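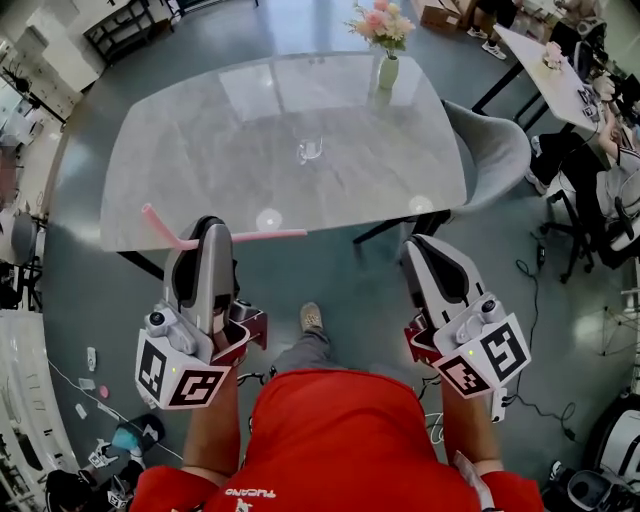
A pink bent straw on a gray marble-patterned table.

Monday, November 25, 2019
By Juwita Sumampouw
2 min read
Print | E-mail

I caught Ernő Bozsik between two meetings, and he was eating soup out of a thermos lid. He runs the petition asking for a town vote on whether Veres stays in the Drirnen customs pact, and he has been at it since spring.

"People think I hate Drirnen," he told me. "My sister-in-law is from there! I just want us to be asked."

They need 200 signatures to get it on the December agenda. They have 181, and I wondered if the last few were the hard ones. He laughed at that - a big laugh, with soup.

"The first one was hard. That was my wife."

I asked about the traders, who mostly like the pact the way it is (my own cousin is one, so I hear plenty). Bozsik didn't duck it. "Fine, then they should vote for it. I'd shake their hands." He'd keep the shared border post, he said, and drop the joint council, where Veres gets one seat out of seven.

And if the vote goes against him?

"Then I get my evenings back," he said, and went off to find his coat - the second meeting had started without him.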